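In Praise of the Woven Sack

Monimdale, February 15, 2021

I have moved my small ceramics business three times now, the last time across 1,450 miles, and I would like to put in a loud, happy word for the woven sack. Boxes get all the love! People save them, flatten them, fight over them in the alley behind the Rila market. Meanwhile the humble sack folds down to the size of a sweater and will take pillows, coats, bubble-wrapped lamps, anything with an awkward shape.

My rule is simple. Hard things get wrapped, taped and set on the floor where I can see them. Soft things go in sacks. I tape with the printed kind, in a color I can spot from the doorway, and I put a label on every sack (big letters, please, you will be tired).
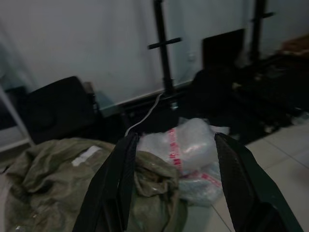
Sack and bubble wrap, side by side on the floor.

I know the case for boxes. They stack, and the movers at Castellanos charge less for a load that stacks. Fine! Use boxes for books. But I once paid for 47 of them and filled the last dozen with sweaters and air, and I still get annoyed thinking about it.

The other thing I'll argue for is the floor. Pack down there, on good smooth tile that sweeps clean in a minute, and leave the table alone. A table that still has a cup on it means you can still sit down and have lunch, and a home where you can have lunch is still a home, even with more than 600 pieces of pottery waiting to be wrapped.

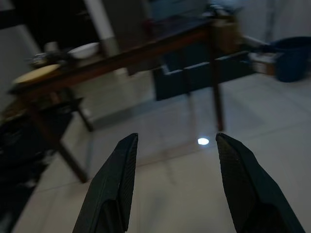 Can dishes go in a woven sack?
Only if they are wrapped one by one and boxed first. The sack has no stiff sides, so save it for bedding, clothes and other soft things.

My own sacks are folded under the bed, nine of them, ready for next time.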